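Community Help > Workplace and Staff > Equipment and Automation

Robot arms now prepare the shared breakfast. What should we change for the people who used to do it?

Posted by Hendow Office Services
Monday, November 29, 2021

Our office manages shared services for a building with 300 employees on several floors. For many years a morning breakfast has been put out on the third floor before the first shift: toast, spreads, coffee and fruit. Four members of the services team took turns with this work. They started early, received a small early-start payment for it, and were finished by the time most people had sat down.

In September, management approved a trial of a two-armed robot station supplied by Torvik. The station handles the toast and spreads only. The arms open and close the oven, place and remove bread, and move jars and plates on the table. One member of the team stays in the room while it runs, refills the supplies, wipes down the surfaces and stops the arms if something needs attention. The coffee and the fruit are still done by hand.

The station works within the limits we were given. The difficulty lies with the staff arrangements, which were written for the old routine and have not been changed. We would welcome advice from workplaces that have gone through something similar, in particular on the following matters.

The early start. Management takes the view that one person is now enough, so three of the four early starts have been removed from the schedule. The team members affected have lost the payment that came with them. They were told of this by e-mail, eight days before it took effect.

The job description. The person on duty is described in our paperwork as a "services assistant, food preparation". Most of what that person now does is watch, refill, clean and report. There is no mention of any of this in the description, and no training is listed beyond a two-hour session on the first day.

Responsibility. On one morning a plate was broken. The incident form asks for the name of the employee handling the item. The person on duty was asked to sign it and declined. We believe the refusal was reasonable, but we have no rule to point to.

We are not asking whether the station should have been bought. That decision has been made, and the trial runs until the end of December. We are asking how to treat people fairly within it, and what should be put in writing before the trial is reviewed.

Starnness Facilities Group

We introduced a similar arrangement in a staff cafeteria two years ago and made several of the mistakes you describe. The following is set out in the order in which we would deal with the matters today.

Pay should come first. When a task is moved to a machine during a trial, the people who did the task should keep their payments until the trial is over and a decision has been made. We did not do this at first. The saving was small, and the effect on the team was considerable. Staff members who had been willing to help with the new equipment stopped offering suggestions, and two asked to be moved to another site. We later paid the early-start amounts back to the first day of the trial, 2,038 dollars in all for the group concerned. Had this been agreed at the beginning, it would have cost the same and spared everyone a difficult month.

On the job description, we suggest that you ask the people doing the work to write down what they do for one full week. Please do not rely on the supplier's list of operator duties, useful though it may be as a starting point. Our supplier's list had six lines. Our staff's list ran to two pages. It included matters that had never been discussed, such as putting jars back in the positions where the arms expected to find them, turning away colleagues who wanted to reach in for a spoon, and answering the same questions from visitors every morning. This last item was the one our staff found most tiring. Once it had been written down, we were able to put up a notice, ask department heads to speak to their teams, and move the waiting line to the other side of the room.

Two hours of training is short. We now provide a full day, followed by three mornings with a colleague who already knows the station. The training covers stopping the arms, restarting them, cleaning, oven safety, and what to do when the oven is hot and an arm has stopped close to it. The instruction in that case is to use the stop button, switch the oven off at the wall, and wait. Reaching in to finish the task by hand is not permitted, however simple it may look. Check that your own supplier gives the same instruction and that it is posted where the person on duty can read it from the place where he or she normally stands.

On responsibility, your colleague was right not to sign. We use two forms. One is for damage caused by a person. The other is for events at the station, and it records the time, the task under way, whether the stop button was used, and the name of the person who reported it. The word "reported" matters a good deal. Since the second form was brought in, small events are written up much more readily, and the log now holds 176 entries. Most concern dropped bread. A few led to real changes, among them a lighter plate and a different place for the power strip.

Lastly, notice. Eight days by e-mail is too little for a change in hours. Our own rule is now one month, with a meeting first. Staff members who travel in before the buses run have often arranged child care and shared rides around the early start, and these cannot be undone in a week.

Breakfast_Shift_Temonel

I am one of the people who stands next to one of these in the morning, at Temonel, so I can only answer from that side.

The work is easier on the hands and harder on the attention. Making toast for a full floor was busy, but the time passed. Now there are long stretches of watching, and then something needs to be done quickly. After an hour I notice less than I did at the start. Please ask for the duty to be split, so that no one watches for the whole period. We change over every 45 minutes, and the other person does the coffee. It is better for both of us. This does mean two people on the early start, and your management may not like it, but one person cannot watch the arms and also go to the storeroom.

Also ask who decides when the station is not used. With us it was the supervisor, who arrives later than we do. There were mornings when an arm was slow to start and we had a line of people and no permission to put the bread in ourselves. Now the person on duty can decide to go back to making breakfast by hand, and does not have to explain it beforehand. A line in the log is enough.

I would keep everyone able to do the old job as well. Two of our newer people had never prepared the breakfast without the station, and the first time it was out of service they did not know where the second toaster was kept.

I do not dislike the station. People do speak to us less than they used to. They come to look at the arms and then they take their plates. I had not expected to mind that.

Northside_Admin

Check your contract. Ours said the supplier pays for broken plates and glassware during a trial, up to 2,000 dollars. Nobody on our floor had been told. It may save an argument about the form.

Hendow Office Services

Thank you for these replies. They have been shared with the team and with management.

We can report the following. The early-start payments will be restored from the first day of the trial, and the second early start will return to the schedule next week so that the watching can be divided. The person on duty may now stop using the station without asking first. The incident form has been withdrawn for events at the station, and a separate log is being prepared along the lines suggested above. We have also asked Torvik to confirm the contract terms on breakage – our copy does not mention them.

The weekly record of duties has been started. The first pages already include opening new jars, keeping the table clear between batches, and checking each morning that the cables are out of the way. None of this was in the description we were using. The team has asked that the record continue until the trial closes, and we have agreed. Team members will attend the review meeting in paid time and will present their pages themselves.

One matter is still open. Management would like the person on duty to be called an "operator", and the team would prefer to keep "services assistant" with the new duties added and the pay grade looked at again. If any other workplace has settled this question, we would be glad to know which title was chosen and whether the grade changed with it.

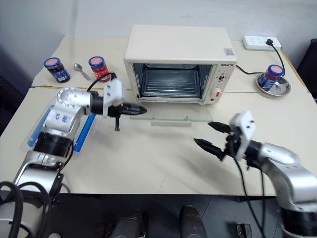
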